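Okay, week four, which is floors, bins and lids. I've typed these up from what I said on Tuesday, plus the bits I forgot to say.

## Before anything gets picked up

Stand still for a minute. I mean it! Last term Shinji Oshima had half a storage room stacked against the door before he'd looked at it once, and then he had to unstack it to get out. Look at the floor first, then the shelves, then the floor again.

Clear floor is your best tool in a small room — you sort on it, you kneel on it, you slide heavy things over it. Polished concrete is lovely for this (it sweeps clean and nothing snags), but it's hard on the knees, so bring a pad. Closed-toe shoes with laces, please. Sneakers are fine.

Big plastic pieces go down flat, with a bit of walking space left between them and your feet. If a piece has a tab, turn the tab toward you so you aren't hunting for it later.
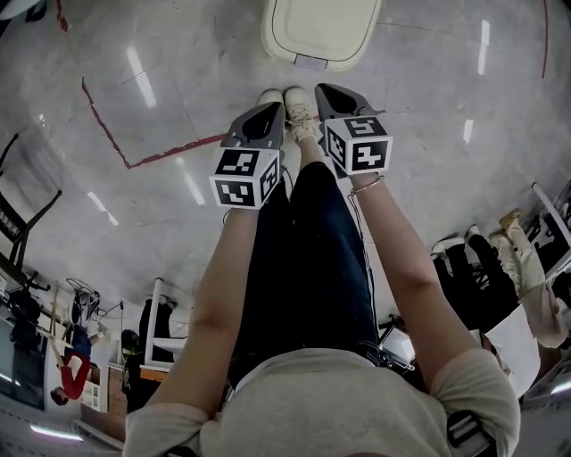 ## Matching lids to bins

Everybody's least favorite part, I know. My own order goes like this:

- Biggest lids first. They only fit one or two things anyway.
- Check the corners before the length. A rounded corner won't sit on a square one, however hard you lean on it.
- Anything without a partner after two passes goes in the "maybe" pile.
- Write the size on masking tape, on the short side.

Eleri Gethin asked whether you can mix Noltau and Uvier lids. Sometimes, on the small sizes, but they pop off when you stack them, so I wouldn't.

## For next week

Read the Marinescu handout, pages 114 on (skip the warehouse chapter unless you're curious). Then pick one closet at home and sort only what's on its floor. Bring your "maybe" pile list and we'll swap!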